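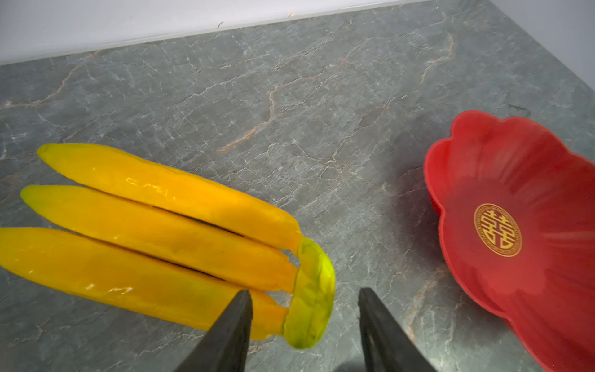 Standness Play Library – Kitchen and Pretend Food Section

Frequently asked questions about the play fruit sets

What is in a set?
Each set consists of one scalloped red bowl and a selection of play fruit. Contents vary by set. The card inside the lid of the storage box is the current list.

Are the three bananas separate pieces?
No. The bunch is a single item and is listed as one line on the card. Do not try to pull the fruits apart at the stem.

How long can I borrow a set?
2 weeks. One renewal is possible if there is no waiting list. Quote the set number (for example, 152) when you renew.
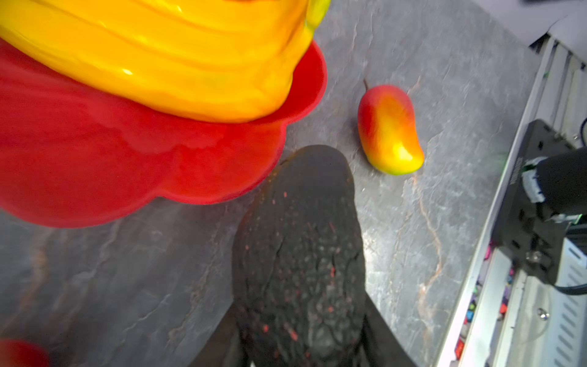 Mango beside the red bowl, on the marble-pattern counter.

Can the fruit be washed?
Yes, by hand, in lukewarm water with a little dish soap. Dry each piece with a cloth before packing. Do not use the dishwasher or bleach – both can dull a painted surface.

Does the bowl hold real food?
It is lent as a toy only. Please do not serve food in it.

How should the set be packed for return?
Put the bowl in first, open side up, then the banana bunch, then the smaller fruit. Pieces with stems go on top. The lid should close without pressure.

A piece is missing or cracked. What now?
Tell the desk when you return the set. Cracked pieces are withdrawn. Single replacements are ordered in May, so a set may go out one piece short until then.

Who do I contact?
Yuk-lan Hsieh for loans and renewals, Konrad Marciniak for repairs. The desk is open Tuesday afternoons.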